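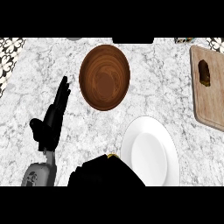 Wooden bowl on a marble counter.

1/ Finished Grulden on the phone last night. 66 levels, mostly on the train to and from work. Some notes while I still remember it.

2/ It's a tile puzzler from Ovport. You push coloured blocks down a canal and they lock when they touch the same colour. The first 20 or so are a tutorial in all but name.

3/ Level 41 is the wall. I used 2 hints on it and still had to restart. If you're stuck there, leave the grey block until last.

4/ Music is by Jairo Bedoya, who also did Trnka. Same slow organ sound. I played with it off after September's update because the loop got shorter.

5/ No ads in the paid version. The free one shows an ad every 2 levels, and my neighbour gave up on it for that.

6/ Final score 698, which puts me well down the leaderboard. The top players are all using the undo trick on the canal corners.

7/ Favourite part is the harbour set near the end. Colours are easier to tell apart there too.

8/ Starting Desomier next. Anyone know if it saves to the cloud or only to the phone?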